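In Praise of Day-Old Bread

My favorite bread in the world is yesterday's bread, and I will defend it to anyone who sits still long enough. Fresh bread gets all the poems. People line up on a Saturday morning for a loaf that is too hot to slice, tear into it in the car and feel they have caught it at its best. I love that too! But by Sunday the loaf has settled down, the crumb has firmed up and the sour notes have come forward, and you can finally cut a slice thin enough to see daylight through.

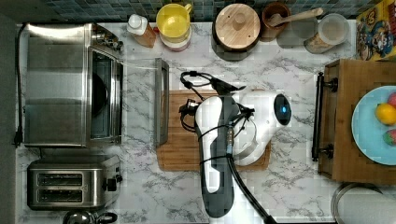

I came to this late. I grew up in a house where bread had one good day and then went to the ducks. Then I rented a room from Brândușa Stoica, who bought one enormous round rye a week and planned her meals around its age. Day one was butter and nothing else. Day three was toast rubbed with garlic. By day six it was in the soup, and the soup was the thing I looked forward to all week.

What I like so much about her way is that it treats age as a kind of ingredient. Italians put old bread in salads, the French soak it in custard, and half of Eastern Europe has some dish where crumbs are fried in butter and thrown over noodles or dumplings. Every one of those is worse with a fresh loaf. Try making bread salad with something baked that morning and you get paste. 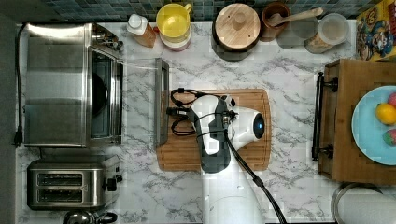 My friend Bogdan Nistor thinks I'm making a virtue out of thrift. He buys half a loaf at a time and says a bakery should be able to sell you exactly what you'll eat today. Fine, but he never has crumbs. He buys them in a can — a can! — and they taste like the can.

And then there is toast, which might be the best argument of all. Fresh slices steam and sag and brown in patches. A two-day-old slice goes in a little dry and comes out crisp all the way across, with some chew left in the middle. 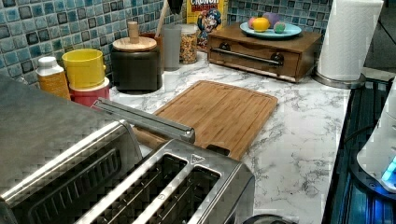
Four slots, for households that take toast seriously.

I'd love to see bakeries get behind this. Put yesterday's loaves up front, at full price if you like, with a card saying what they're good for. The sad rack by the door, with its orange stickers, tells people they're buying a mistake.

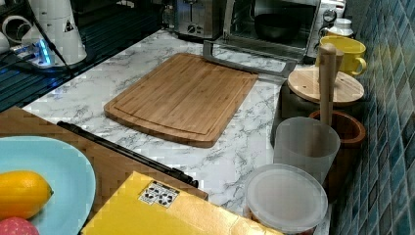 Keeping a loaf well takes very little. I leave mine cut side down on the board and skip the plastic, which turns a good crust to rubber. A bamboo board with a groove around the rim, like this one, has the bonus of catching plenty of the crumbs, and I tip those straight into a jar. When the jar is full I fry them in butter with a pinch of salt and put them on pasta, on greens, on a fried egg, and once, very happily, on vanilla ice cream.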